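3.2 包装尺寸与随手取食行为

既有研究多以家庭厨房为观察单元，记录正餐之间的取食次数，对公共休息空间中的零散取食关注较少。Tsoukalas在Prundgate社区的前期调查中指出，独立小包装零食的取食决定往往在落座之后作出，与饥饿自评得分之间的相关较弱。本节沿用其编码框架，考察单件包装尺寸、摆放位置与桌面形状三个变量对取食频次的影响。

调查在Stevberg、Samonte和Plotham三处办公楼的公共休息区进行，共回收有效问卷300份。各休息区均设有圆桌与长桌，零食由楼层管理方统一补充，补充时间固定在上午。受访者需回忆当日在休息区内的取食情况，并对取食时的饥饿程度、口味偏好及是否与他人同坐分别作答。问卷采用8级量表，删除作答时间过短及前后矛盾的样本后进入分析。

摆放位置按零食与桌沿的相对距离分为“近沿”“中部”和“集中容器”三类。其中前两类为散放，即单件零食直接置于桌面，不使用托盘或碗；第三类将全部零食置于同一容器内。散放条件下，零食的朝向不作统一规定，以避免整齐排列造成陈列感，从而抑制取食。图4给出散放于圆桌桌面的单件包装零食。 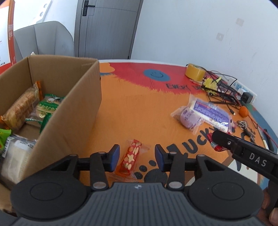 图4 圆桌桌面上斜向放置的小包装零食

从问卷结果看，散放条件下的自报取食频次高于集中容器条件，这一差异在圆桌上更为明显。可能的解释有两点。其一，圆桌各座位到桌面中部的距离相近，散放零食对多数就座者均处于可及范围；长桌两端的就座者则需起身或请他人传递。其二，集中容器使剩余数量易于比较，受访者在开放题中多次提到“不好意思拿最后一个”，而散放时该顾虑较少出现。

包装尺寸的主效应方向与预期一致：单件尺寸越小，单次取食的心理门槛越低，但同日重复取食的比例随之上升。就总摄入量而言，小包装并未显示出稳定的抑制作用。该结果与以家庭为单元的部分研究不同，我们倾向于认为，家庭场景中取食者通常同时承担采购与补充，对消耗量较为敏感；公共休息区的取食者不掌握补充信息，难以形成类似的自我约束。

同坐人数的影响较为复杂。独自就座者的取食多集中于落座后的短时间内，与他人同坐者的取食则分散于交谈过程之中。后者对自身取食次数的回忆准确性较低，在解释相关系数时应予以考虑。Samonte的样本中独坐比例偏高，分楼估计时该处的交互项未达显著水平，合并估计后方向保持不变。

需要说明的是，本节数据以自报为主，未对取食后的实际食用情况进行核对，部分受访者可能将零食带离休息区。此外，桌面颜色与包装颜色的对比度未纳入模型，其对注意捕获的作用留待第4节结合分组实验讨论。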